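# Qui se cache derrière Clanerari ?

Bonjour, et bienvenue ! Moi c'est Nataša Golob, et si vous avez déjà commandé un savon chez nous, il y a de grandes chances que ce soit moi qui l'aie emballé (mal, me dit-on, je mets trop de papier). Clanerari, c'est une petite savonnerie artisanale, saponification à froid, deux personnes à plein temps et une bonne odeur de lavande qui nous suit jusque dans le bus.

Je n'ai pas du tout commencé là-dedans. J'ai fait des études de comptabilité, puis j'ai travaillé chez Isaksson, un importateur d'huiles alimentaires où je passais mes journées à rapprocher des factures. C'est là que j'ai rencontré Teodor Backlund, qui s'occupait des achats et qui ramenait toujours des échantillons à la maison – huile d'olive, coco, ricin, karité, il y en avait plein ses placards. Un mois de novembre, il m'a dit qu'il essayait d'en faire du savon. Son premier pain était jaune, mou et sentait la friture. J'ai voulu essayer aussi. Le mien était pire !

On a continué le soir et le week-end dans ma cuisine, avec une balance, un mixeur plongeant et des moules à cake en silicone. Il y avait des savons qui séchaient sur la bibliothèque, sur le frigo, sous le lit. Ma sœur en a emporté au bureau, ses collègues en ont redemandé, et nous voilà avec un stand au marché et une file devant.

## Ce qu'on fabrique

La gamme est courte et on y tient. Le plus ancien s'appelle Tustar, c'est un savon à l'olive et au laurier, sans parfum ajouté, que j'utilise pour tout, cheveux compris. Clonico est arrivé plus tard : avoine moulue, beurre de karité, un peu de miel, très doux pour les peaux qui tiraillent l'hiver. À côté, on fait des séries de saison selon ce qu'on trouve. L'an dernier c'était calendula, cette année Teodor s'est mis en tête de faire quelque chose avec de la menthe poivrée et je vous préviens, ça réveille.

Le froid, ça veut dire qu'on ne cuit pas la pâte. On mélange les huiles et la soude, on coule, on démoule, on coupe, et puis on attend. Nos pains restent en cure 49 jours, c'est long, on nous le reproche parfois avant Noël, mais un savon trop jeune fond dans le porte-savon et vous ne reviendriez pas. Tout est surgras, et la glycérine reste dedans. Pas d'huile de palme, pas de colorant de synthèse – pour la couleur on se débrouille avec des argiles, du paprika, de l'ortie en poudre.

L'année dernière on a sorti plus de 1000 pains de Tustar à lui tout seul. Pour une grosse marque c'est une matinée de production, pour nous c'était la fête.

## Les ateliers

Alors ça, c'est ma partie préférée. On accueille de petits groupes, le matin à partir de 9 h 30, pour apprendre à faire son savon de A à Z. On commence par un café et par les règles avec la soude : lunettes, gants, manches longues, toujours verser la soude dans l'eau et jamais l'inverse. Ensuite chacun calcule sa recette (oui, il y a une règle de trois, mais je suis là), pèse ses huiles et choisit ses parfums.

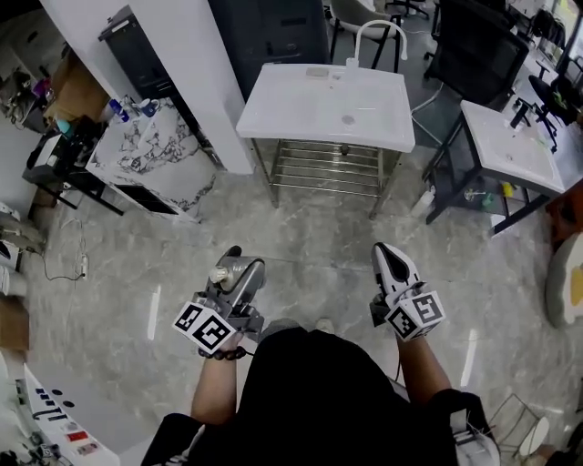 Vous repartez avec votre savon encore dans son moule, une fiche pour noter la date de coupe et un tablier taché si vous êtes comme moi. Il faut compter 2 heures et demie, souvent un peu plus quand le groupe est bavard. Les enfants sont les bienvenus avec un adulte, mais on leur propose plutôt des sels de bain ou du savon à râper et à remodeler, pas de soude pour eux.

## Nous trouver, nous écrire

On répond nous-mêmes aux messages, en général le soir. Si vous avez une peau à problèmes, une allergie, une question sur un ingrédient, demandez avant de commander, je préfère dix mails de plus à un savon qui gratte. Les boutiques peuvent écrire directement à Teodor, il a les tarifs et beaucoup plus de patience que moi avec les bons de livraison.

Ah, et les chutes de coupe ! On les vend au poids, en vrac dans un sachet, il faut juste les demander au moment de passer commande.

À bientôt,
Nataša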